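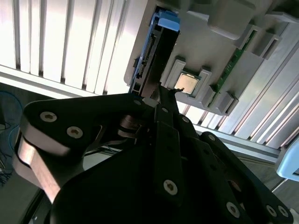 Can a machine do the chores yet? Your questions, answered grumpily

We get the same dozen letters every time a robot video does the rounds. Wenche Sundqvist answers the household ones and Gudrun Rønning, who spent years on a repair counter, takes the workshop ones. Last gone over in March.

Should I hold off buying a new dishwasher and wait for a robot?

No. A dishwasher is a robot that works. Buy the Livside if yours has died and stop reading the technology pages. (WS)

But I saw one fold a shirt.

So did I. I'd like to see the same machine do the next shirt, inside out, with a sock up the sleeve. A clip of one shirt tells you it managed one shirt. Ask how many goes it took and who put the shirt there. (WS)

What about hoovering? Surely that's solved.

Half solved. My Panberg does the hall very nicely and gets stuck under the same chair every morning at ten. I still pick up the toys, empty the bin and cut the hair out of the brush. Floor is cleaner, I grant you. (WS)

My nephew says robots can already repair computers. Is he right?

He's getting ahead of himself. What people are working on is the swapping of parts: processor, memory, hard drive. Those are decent jobs to try, as the parts are stiff, they come in standard sizes and each has one place to go. That is a long way from repair. Most of my time at the counter went on finding out what was wrong, and a good bit of the rest on customers who swore nothing had been spilled. (GR)

Why is fitting a processor hard? It just drops in.

It drops in if it's square to the socket and the right way round. If it isn't, and you press, you bend something very small and very dear. I could feel when a chip was sitting properly. A machine has to get that from a camera or from force readings, and I have yet to be shown one I'd leave alone with a customer's board. Memory is the opposite problem, it wants a firm shove at both ends and beginners are always too gentle. (GR)
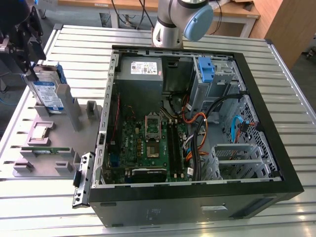
Dell tower with the socket open; drive, processor and memory in the holder to the left.

Doesn't a parts holder make it too easy?

It makes it easier, and I don't call that cheating. Factories have always used fixtures. But bear it in mind when someone tells you the same arm will sort out your spare room. Your spare room has no fixture. (GR)

How fast would it have to be to be worth having?

On a shop floor, I'd forgive slow if it was reliable. At Björklund, where I trained, a memory swap was a 2 minute job with the lid already off. If a robot takes 30 but does it all night without dropping anything, fine, let it. If somebody has to stand beside it, you've hired two workers to do the job of one. (GR)

I've been quoted 3,592 for a Tesa kitchen arm. Good price?

For what? Ask them to bring it round and have it clear your table after a real dinner, gravy included. If they'd rather send a video, keep your money. (WS)

Will you change your minds?

Gladly. Gudrun wants to see a hundred processors fitted with no help and the failures counted. I want my bed changed, duvet cover and all.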